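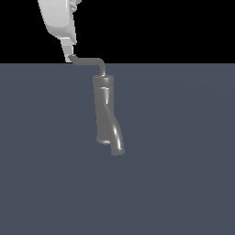

有听众在专辑页面下面留言说,第四首放到一半,他把车停在路边听完了才继续开,回家以后又从头放了一遍,还问那个像有人在隔壁房间叹气的低音到底是什么东西发出来的。

我把这条留言念给 Vuvach 的两位成员听,弹琴的那位笑得差点把茶洒了。“是风箱漏气!”她说,“左边那块皮子裂了一道口子,踩到底的时候就会有那个声音。我们本来想修的,胶都买好了。”

胶一直没有拆封。漏气的声音留在了《Lullus》里,从第二首到最后一首都能听见,有时候贴着旋律走,有时候自己跑到前面来。我这个夏天听得最多的就是这张唱片,十一首里面有六首几乎没有鼓,照样能让人坐直了听。所以当厂牌 Onsri 问我想不想跟他们聊聊的时候,我十分钟之内就回了信。

Vuvach 是两个人,一个弹,一个录。弹的那位从小学钢琴,中间停了很多年;录的那位以前给纪录片做声音,家里堆满了磁带。两个人都不太愿意在文章里出现名字,说唱片封套上也没印,那就保持一致。

聊天从那台脚踏风琴开始。琴是从一所要搬迁的乡村小学收来的,61 个键,有两个音完全不响,还有一个音按下去要等一会儿才出来。“等一会儿的那个是降 B,”她说,“一开始我恨死它了。后来写第三首的时候,我干脆每个乐句都在降 B 上结束,弹完把手拿起来,等它。录出来大家都说这里的呼吸感很好,其实是我在等琴。”

录音的那位补充说,他们没有用节拍器,也没有在后期里把音头对齐。“对齐过一次,第七首,花了一个晚上。第二天早上听,像另外一个乐队的歌。删掉了。”

专辑是在 Tilen 录的。那是河边一座旧粮仓,现在租给人排练,墙很厚,顶很高,混响长得吓人,说一句话要等它散掉才能说下一句。他们一月份进去,带了两支话筒、一台四轨机、三床棉被。棉被原来打算挂起来吸音,后来全裹在身上了。

“冷到什么程度呢,”她比划了一下,“我戴着剪掉指尖的手套弹,弹完一遍就把手塞进暖水袋的套子里。琴也怕冷,簧片的音高会往下掉,早上和下午差得很明显。所以你听第一首和第九首,同一段动机,第九首亮一点,那是下午弹的,太阳晒到琴盖上了。”

我说我一直以为那是故意调过的。她摇头,录音的那位在旁边很得意地点头,说他当时就注意到了,在磁带盒上写了“下午,好”。

说到磁带,他整个人都来劲了。Tilen 那段时间他们一共录了 205 条,最短的不到一分钟,最长的把一面磁带录满了,弹到带子走完“咔”的一声,那个“咔”就是第五首的结尾。我第一次戴耳机听到那里吓了一跳,以为播放器坏了!他听我这么说高兴得很,让我把这句话写进去。

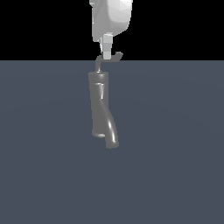 渲染画面:白色夹爪,深灰色提手。

205 条怎么变成十一首?他们各自列了一张单子,互相不看,列完交换。两张单子上重合的有十条,直接进专辑。剩下一个位置吵了将近三个星期。

“我要的是一首很短的,像摇篮曲,”她说,“他要的是一首特别吵的。”

“不算吵,”他说,“是密。”

最后放进去的是两个人单子上都没有的一条,录于离开粮仓前的那个晚上,琴已经要搬了,她随手弹了几下试试轮子有没有压到踏板。四轨机没关。这就是现在的第十一首,也是我自己最喜欢的一首:一个很简单的三音下行,重复,再重复,中间有脚步声,有木头地板响,快结束的时候琴忽然换了一个和弦,像有人推开了一扇窗。我问她那个和弦是怎么想到的。

“没想,手指滑了,”她说,“不过滑完之后我知道是对的,所以又按了一次。你仔细听,第二次按得比第一次重。”

我回去听了,真的重一些。

两个人对标题的态度很随便。“Lullus”是她小时候给外婆家的收音机起的名字,没有含义,念起来舌头舒服。曲名更省事,全部用磁带盒上的铅笔字,于是有了《下午,好》,有了《手套之后》,还有一首叫《B 面,别洗掉》。Onsri 那边收到曲目表,特意来信确认最后这个是不是备注误填。

谈到影响,我本来准备了一长串氛围音乐的名字,想跟他们对一对,结果两位聊的全是别的:地方戏里拖得很长的过门,渡轮靠岸前的汽笛,楼下修车铺下午放的广播。录音的那位说他有段时间只听老的民歌采录,最爱听唱之前那几秒,唱的人清嗓子,旁边有鸡叫,有人问开始了没有。“那几秒里什么都有了,”他说,“我们这张里我也留了很多开头,有几首母带工程师给剪干净了,我又一段一段要了回来。”

黑胶压了 300 张,封套是素色厚纸,没有塑封。我手里这张的内圈刻着一行很小的字,要斜着对光才能看清,写的是“请踩到底”。她说这是教琴的老师当年天天念叨的一句话,踏板踩一半,声音就是虚的。另外还有数字版和一小批磁带,磁带版的曲序跟黑胶不同,第五首那个“咔”正好落在 A 面的结尾,带子一停,真的“咔”和录进去的“咔”前后脚响起来。这个安排他们试了好几种长度的空白带才凑上,我觉得光为这一下就值得去找一台卡座。

现场呢?这个问题让两个人都叹了口气。风琴太重,上楼要四个人抬,而且一换地方音就飘。今年春天他们在一家小书店试过一次,琴从下午开始慢慢适应屋里的温度,到开演的时候刚刚好,弹到第三首,观众多了,屋子热起来,整台琴往上走了一点点。录音的那位在旁边用磁带放着粮仓里的底噪,两边的音高就错开了,空气里全是缓慢的拍频,嗡,嗡,嗡。“我当时想完了,”她说,“抬头一看,前排有个小孩跟着那个嗡在点头。”

他们后来把这件事写成了一首新曲子,目前只有草稿,靠两台音高略有差别的琴来弹。第二台琴已经找到了,比第一台还破,有一整个八度发不出声音。我问这回修不修。

“修一半,”她说。

他马上问:“哪一半?”

两个人就在我面前讨论起来,从簧片讲到皮子,从皮子讲到要不要把那个降 B 也修好,我的录音笔后面十几分钟全是这个。走之前她坐到琴前给我弹了新曲子的开头,右手只用两个音,左手很久才进来。弹到第二段她停住,说后面还没写,又从头弹了一遍给我听。

《Lullus》现已由 Onsri 发行,黑胶、磁带和数字版均可在厂牌页面找到。

2022年9月10日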